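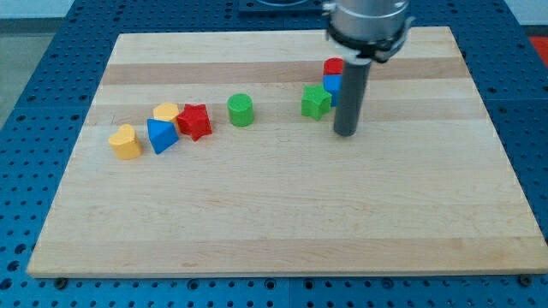 Moving the stock room off the old scanners

Gwendolyn Kowalczyk
July 2023
Filed under: Stock control, Handhelds

We retired the last of the Leltitz handhelds at the Lekbridge store in April, and I have had enough questions by email to justify writing up the settings in one place. If you run a different back end most of this will still apply, apart from the section on file transfer.

The old units had a laser engine that read one-dimensional barcodes only. They were reliable on clean shelf labels and poor on anything shrink-wrapped. The replacements are Tunholm units with an imager, which reads both linear and square codes. The imager is slower to settle on a label at arm's length and much faster close up. Staff who had used the lasers for years kept standing too far back, and for the first week the failed reads were mostly down to that.

Symbologies

The Tunholm units ship with every code type switched on. Turn off what you do not use. We left on EAN-13, EAN-8, Code 128 and Data Matrix. With everything enabled we were getting short false reads from damaged carton labels, where part of a longer code was accepted as an Interleaved 2 of 5. If you do need Interleaved 2 of 5 for outer cases, fix the length at 14 digits and the problem goes away.

Set the suffix to Enter, not Tab. Our counting screen moves to the quantity field on Enter, and Tab lands on the notes field, where it will quietly swallow the next scan.

Wireless

The stock room has 34 bays of steel racking and the signal at the far end was always bad. The old handhelds worked in batch mode, so it never mattered. The new ones look up each item live, and a lookup that takes longer than 5 seconds drops the session. I moved one access point from the office wall to the ceiling above the middle aisle and set the roaming threshold on the handhelds so that they let go of a weak signal sooner. The default holds on far too long — a unit would cross the whole building still attached to the access point by the tills.

Keep the handhelds on a network of their own if your equipment allows it. Ours shared with the label printers at first, and a printer with a duplicate address took me most of a morning to find.

File transfer

The nightly export goes to the Yang server as plain text, one line per item: location, code, quantity, time. Two things to check. The code must be exported as text, or the leading zeros are lost when somebody opens the file in a spreadsheet and saves it. The time is taken from the handheld, so all units need to be set to the same time server. One of mine was an hour out after the clocks changed and its counts were rejected as older than the ones already held.

The import has a limit of 600 lines per file. Anything past that is dropped with no message. I now split by aisle, and the largest file so far has been 449 lines.

Batteries

Rated for a full shift, and they manage it with the screen at half brightness and the imager's aiming light left on its normal setting. At full brightness they were flat by mid-afternoon. Spare packs charge in the back slot of the cradle, but only after the unit in the front slot is full, so a spare put in at closing time may not be ready until well into the night.

I have not yet tried the pistol grips. The price lookup screen on the shop floor is still running the old software and will be moved next, once the font size on the shelf-edge labels has been settled.

Last updated: added the note on Interleaved 2 of 5 lengths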